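Prammont Clothing Reuse Project
Progress report to the Luver Fund, 8 February 2018
Prepared by Neusa Magalhães 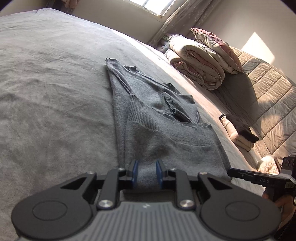

Grey knitted sweater, partly folded, during sorting of the winter knitwear.

Work done this period
We sorted 249 garments, of which 174 were fit to pass on. Knitwear took longer than planned. Ribbed hems and cuffs have to be laid flat before folding, and heavy sweaters lose their shape if they are hung. We now fold all knitwear and hang only shirts and coats.

Farzad Mousavi has rewritten the folding sheet for new helpers. It covers sweaters, cardigans and children's tops. Items with pulled threads or worn seams go into a separate bag for mending, and 34 were waiting when this report was written.

Spending
The storage boxes from Navickas have been paid for. We ordered 30 and all have arrived. The mending kit is still on order.

Problems
Labels came off several boxes in the store and the contents had to be checked again. We have changed to tie-on tags.

Next steps
Clear the mending bag, then start on the Amidik donations. Summer clothes will stay boxed until needed. The next stock check is due in August.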